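Assembleia de Dridumberg aprova fundo de reserva fiscal e limita uso de receitas extraordinárias

A Assembleia Regional de Dridumberg aprovou em 9 de novembro, em votação final, a lei que institui o Fundo de Estabilização da Receita e disciplina a destinação dos ingressos extraordinários do Tesouro regional. O texto segue para sanção do Executivo e produzirá efeitos a partir do próximo exercício financeiro.

O fundo será constituído com aporte inicial de 252 milhões de coroas, provenientes do superávit apurado no encerramento do último balanço. Os depósitos posteriores dependerão do desempenho da arrecadação: sempre que a receita corrente superar a previsão orçamentária, a diferença será recolhida à conta do fundo, deduzidas as transferências obrigatórias aos municípios.

De acordo com a exposição de motivos encaminhada pela Secretaria da Fazenda, a receita regional tornou-se mais sensível às oscilações do ciclo econômico em razão do peso do imposto sobre o lucro das empresas. A arrecadação desse tributo está concentrada em poucos contribuintes de grande porte, e a transferência de sede de qualquer deles para outra jurisdição tem efeito imediato sobre as contas. O documento menciona a revisão para baixo da estimativa de receita feita em agosto, que levou ao contingenciamento de despesas de custeio em todas as secretarias, com exceção da Saúde.

A tramitação foi iniciada na Comissão de Orçamento, onde o projeto recebeu emendas relativas à composição do conselho gestor e ao prazo de divulgação dos demonstrativos. A Comissão de Constituição e Justiça manifestou-se pela admissibilidade, com ressalva quanto ao dispositivo que autorizava a abertura de crédito suplementar por decreto. O dispositivo foi suprimido pelo relator antes da votação em plenário.

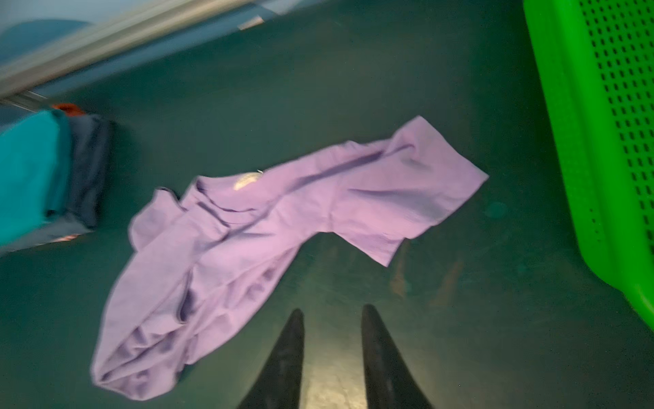
Regras de saque

A lei admite a utilização dos recursos em duas hipóteses. A primeira é a queda da receita corrente superior a 2% em relação ao exercício anterior, verificada em demonstrativo oficial e homologada pelo Tribunal de Contas. A segunda é a decretação de calamidade pública reconhecida pela Assembleia.

Em qualquer dos casos, o saque dependerá de autorização legislativa específica, com indicação do montante, da finalidade e do cronograma de desembolso. Os valores retirados não poderão custear reajuste de remuneração, criação de cargos ou concessão de benefício fiscal. Também fica vedada a utilização do saldo como garantia em operações de crédito.

O Executivo terá 36 meses para recompor os recursos sacados, contados do encerramento do exercício em que a retirada tiver ocorrido. O plano de recomposição deverá acompanhar o projeto de lei orçamentária e será avaliado pela Comissão de Orçamento juntamente com as metas fiscais. O descumprimento do plano suspende automaticamente a possibilidade de novas renúncias de receita até que a situação seja regularizada.

A proposta original do Executivo previa prazo maior e permitia a prorrogação por decreto. A redação aprovada retirou essa possibilidade, e eventual alteração do cronograma passa a exigir lei.

Composição do conselho gestor

A administração do fundo caberá a um conselho formado por representantes da Secretaria da Fazenda, da Secretaria do Planejamento, da Assembleia e da associação dos municípios da região. Os membros exercerão mandato fixo e não receberão remuneração pela participação. A presidência será exercida pela Fazenda, sem voto de qualidade nas matérias relativas à política de investimentos.

As aplicações ficarão restritas a títulos públicos e depósitos em instituições financeiras com classificação de risco elevada. O conselho publicará relatório trimestral com o saldo, os rendimentos e a composição da carteira. A falta de publicação no prazo impede a transferência de novos recursos para a cobertura das despesas administrativas do próprio fundo. 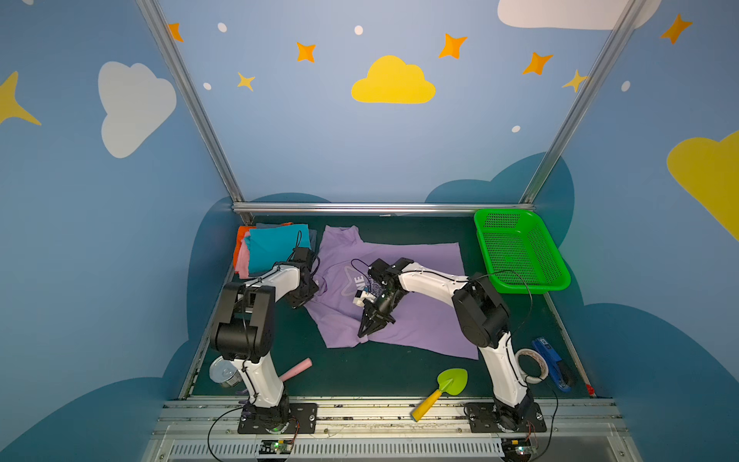

Dois braços robóticos e uma camiseta lilás sobre a mesa de trabalho. Foto: divulgação.

Efeitos sobre os municípios

O ponto de maior debate em plenário foi o tratamento das transferências municipais. Pela regra vigente, parte da receita excedente é repartida com as prefeituras no trimestre seguinte ao da apuração. Representantes de Votano e de Kan, os municípios com maior participação na base do imposto sobre o lucro, solicitaram que a sistemática fosse mantida sem alteração.

O texto final preserva a repartição, mas modifica o calendário. Os repasses decorrentes de receita excedente passarão a ser feitos em parcela única, após o fechamento do balanço anual. Para compensar a mudança de fluxo, a lei cria uma linha de antecipação de 80 milhões de coroas, à qual poderão recorrer os municípios que comprovarem insuficiência temporária de caixa. Os encargos serão equivalentes ao rendimento médio da carteira do fundo no período.

Terão prioridade na linha de antecipação os municípios cuja receita própria tenha diminuído em consequência do encerramento ou da transferência de estabelecimentos empresariais. É a situação de Zastby, que solicitou à Fazenda regional a revisão dos critérios de partilha após a redução de sua base tributária. O pedido está em exame e não foi incorporado à lei, mas o relator incluiu disposição transitória que permite ao município requerer a antecipação logo no primeiro exercício de vigência.

A associação dos municípios informou, em nota, que considera adequada a previsão de assento no conselho gestor e que apresentará sugestões para a regulamentação, em especial quanto aos documentos exigidos para a comprovação da insuficiência de caixa. A entidade solicitou ainda que os pedidos sejam respondidos em prazo certo, de modo a permitir a programação financeira das prefeituras de menor porte. 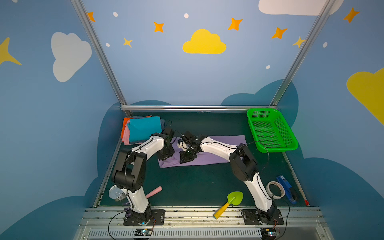
Segundo Đức Võ, a criação da reserva corrige uma prática que se consolidou nos anos de arrecadação elevada, quando a receita eventual era incorporada às despesas permanentes. Võ ponderou, contudo, que o fundo atenua as consequências da volatilidade sem alterar sua causa, e que a dependência em relação a um número reduzido de contribuintes somente diminuirá com a revisão da base do imposto. Acrescentou que a regra de recomposição é rigorosa e poderá exigir cortes em momento ainda desfavorável da economia, caso a recuperação seja lenta.

A Secretaria da Fazenda respondeu que a revisão da base tributária é objeto de estudo em separado e será submetida a consulta pública. Informou também que o prazo de recomposição foi definido com base no comportamento da receita em períodos anteriores de retração e que o plano poderá prever parcelas crescentes, desde que o montante integral seja restituído dentro do limite legal.

Incentivos fiscais e permanência de empresas

Durante a discussão, parlamentares apresentaram emendas destinadas a vincular parte do fundo a programas de retenção de empresas. As propostas previam a concessão de crédito tributário a contribuintes que se comprometessem a manter a sede na região. O relator recomendou a rejeição, por entender que a matéria deveria constar de lei própria e que a vinculação contrariaria a finalidade de estabilização.

As emendas foram rejeitadas, mas o plenário aprovou requerimento para que a Fazenda elabore inventário das renúncias em vigor. O levantamento deverá indicar, para cada benefício, a norma que o instituiu, o prazo de vigência, a estimativa de perda de receita e os resultados declarados pelos beneficiários. Os dados individualizados permanecerão protegidos pelo sigilo fiscal e serão divulgados de forma agregada por setor.
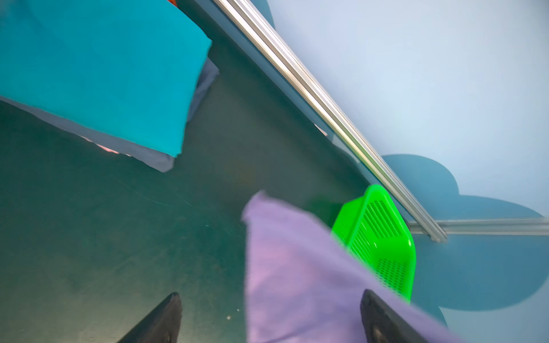 O inventário servirá também de subsídio à comissão especial que examina a mudança de domicílio fiscal de empresas. A comissão solicitou à junta comercial os registros de transferência de sede e à Secretaria do Planejamento informações sobre o emprego formal nos municípios atingidos. O relatório preliminar distinguirá os casos de encerramento de atividade daqueles em que houve apenas alteração da sede administrativa, com manutenção das unidades de produção na região.

Essa distinção tem consequências para o cálculo das transferências. Quando a sede é deslocada e a produção permanece, o município conserva a receita de taxas e do imposto predial, mas perde a parcela associada ao lucro declarado. A metodologia atual não diferencia as duas situações, o que, no entendimento da comissão, dificulta a comparação entre prefeituras e a fixação de critérios de compensação.

Próximas etapas

Após a sanção, o Executivo deverá editar o decreto de regulamentação e designar os integrantes do conselho gestor. O aporte inicial será efetuado depois da instalação do conselho e da abertura de conta específica, segregada da conta única do Tesouro. Caberá ao Tribunal de Contas expedir instrução sobre a forma de registro contábil dos depósitos e saques.

Os municípios interessados na linha de antecipação deverão aguardar a publicação do decreto para formalizar seus pedidos. O texto integral da lei, os pareceres das comissões e o registro da votação nominal estão disponíveis para consulta na secretaria da Assembleia.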